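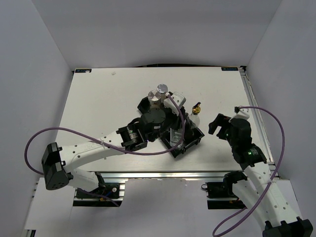

Search this repo Go

barredo-tray README

Student project, robotics club, Grirthorpe. Two arms, one table, pack and unpack a tray of containers. Teleop demos only, no trained policy in here yet (Ridwan has one going on his branch, ask him).

Last full export: Sep 1, 2020

What's in it

797 episodes good, 33 flagged. The flagged ones are in /hold, don't train on them untill Yesenia has been through the list. One folder per episode: joint log, gripper log, fixed camera video, notes.txt. Notes are whatever the operator typed, so spelling is all over.

Objects

Black plastic tray, clear containers, two with round tops, one clear bottle with a gold cap. Clear stuff is hard to see, reflections everywhere. We kept it in on purpose. Gripper also covers a lot of the tray when it's over the middle, so don't count on the video alone for contact, use the gripper log.

Arms

Left and right are named as the camera sees them. Early episodes (March) had them swapped in the log header. Fixed by script, but if left_grip never moves in an episode and the video says otherwise, tell Sumeya.

Running it

Viewer is Clikent, in /tools. Start it from the repo root or it wont find the config. Episodes cut off at 900 frames. Longer ones got split, suffix _b.

Before you record

- home both arms
- check the cable loops clear the elbows through full travel
- pull scraps off the table
- set the tray on the diagonal, latches outward
- operator initials in notes.txt!!

To do

- labels for the bottle episodes, 7 sessions left (Berenice)
- split file for train/test
- Tiburcio: calibration file, the old one is for the old mount
- rename Holier folder, that was the first project name, paths still point there

Questions in the club channel pls, not by email.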